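From the Kitchen Table: Sorting the Cutlery

by Kaja Šimkus

In the last newsletter I promised to write about the drawer. Several of you asked me at the Saturday lunch if I had forgotten, and Darius asked it two times, so now I must do it.

For those who are new in our house-sharing circle: every month one of us takes one small part of a home and puts it in order, and then writes for the others how it went. In spring Rosimeire did the shelf with the spices. Saturnino did the box with cables, and I think he is still doing it. I have chosen the cutlery, which sounded to me like the easiest thing of all. It took one evening and a part of the next morning.

The problem with cutlery is that it comes into a home from many directions. We had the set from my mother, with the pattern on the handles. We had the cheap forks from the Kütt shop, bought when we moved and wanted to eat that same day. Then there were the chopsticks, which came in packs, and after some years the packs were mixed and the pairs did not match any more. My first rule was therefore to take everything out of every place where it lived. I mean the drawer, but also the jar next to the stove, the picnic bag and the bottom of the dish rack. When I had it all together, I counted, because Jurgita had made a bet with me that there would be more than 50 pieces. There were 69. Jurgita won a cake.

My second rule was to wash everything before deciding anything. A spoon that looks old and sad is sometimes only a spoon with tea marks. I used warm water with baking soda, left the metal pieces in it for the length of a radio program, and then rubbed them with a soft cloth. Wooden chopsticks should not stay in the water like this. They drink it, and later they become rough at the ends. Those I washed quickly with a little soap and stood them up in a glass to dry overnight, with the thin ends up.

After this I made groups. For us, the groups were: what we use every day, what we use when guests come, what belongs in a picnic, and what can go to another home. I recommend to do it in small heaps on the dining table and not on the kitchen counter. On the counter somebody always needs to cook. The table is also better for the eyes, you can walk to the other side and look again, and the tablecloth keeps the noise down if you do this late in the evening, as I did.

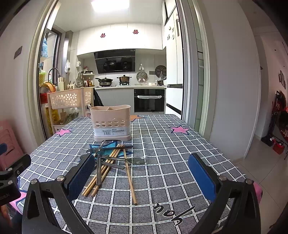 A heap of chopsticks, spoons, a fork and a knife, with the beige utensil caddy waiting behind it.

Chopsticks were the slowest part. I tried to match them by length first and then by color, and it was a mistake to do it in this order. Color first is much quicker. You put all the light ones to one side and the dark ones to the other, and only then you hold them in your hand and knock the ends softly on the table to see which are equally long. A chopstick that is bent you will find by rolling it. If it goes like a wheel with a stone in it, it cannot be a pair with anything. The single ones I have kept, I must confess. Two of them now hold up the tomato plants, and Rosimeire took the others for stirring paint.

Then came the question of where to put it all. For years I believed in the drawer with the plastic tray. But our drawer is narrow, and the tray left an empty strip at the side in which things disappeared. So I tried a caddy for the everyday pieces, the type with holes that let the air in. I can now carry it from the kitchen to the table in one hand and everybody takes what they need. The drawer has become the place for the guest set, and it closes without pushing.

A few small advices about a caddy, if you want to try the same:

Put the knives with the blade down. The forks and spoons can stand with the heads up, so that you see what you are taking, but with small children in the house I would turn the forks too.

Do not fill it to the top. When it is too full, you pull one spoon and three others come with it, and this is how the drawer began to be bad in the first place.

Wash the caddy itself every week or two. There is always a little water at the bottom, and bread crumbs find the way in, I don't know how. An old toothbrush is good for the holes.

Let everything dry before it goes in. I know that we all are in a hurry in the evening. I now put a folded kitchen towel next to the sink and let the pieces lie on it until the dishes are finished.

Chopsticks want to be apart from the metal, if you have enough places for it. If you don't have, put them at one side, always the same one, and the hand will learn.

There was also some discussion in our family about the long wooden ones for cooking. My husband says that they belong with the chopsticks because they are chopsticks. I say that they belong near the stove because they are for cooking. They are at the moment near the stove. If any of you have a strong argument for his side, please do not send it to him.

What is going away: a small box with forks, some teaspoons and the bread knife from Keritz, which never cut bread in our house but is perhaps better with another family. Darius will take the box on Saturday in his car. If you are just starting a home or know a student who is, please tell him before lunch and he will keep the forks for you. The soup ladle is already promised to Saturnino.

It cost me almost nothing. The baking soda was at home. I bought only a pack of cloths for the polishing, and I used two of them. The Jarkberg drawer dividers, which Jurgita recommended to us in the winter, I borrowed from her for one night to try. They are good, but for a drawer wider than ours. She has measured hers at 32 centimeters inside and says that it fits there without any space left, so measure the inside of your drawer before you buy, and measure it at the back too. In old kitchens the back can be narrower than the front.

How much time you will need depends on how many places you have to look in. The sorting alone took me about 90 minutes, with a tea in the middle. The washing I don't count, I was listening to the radio anyway.

In the next issue it is the turn of Jurgita, who has chosen the cupboard with the pot lids. She asks that you write to her how you store yours, standing or lying, and if you have tried the rack from Clandine that is fixed inside the door. She wants to hear especially from people whose rack has fallen down. Letters can be left as usual in the blue folder by the entrance, or given to me at lunch.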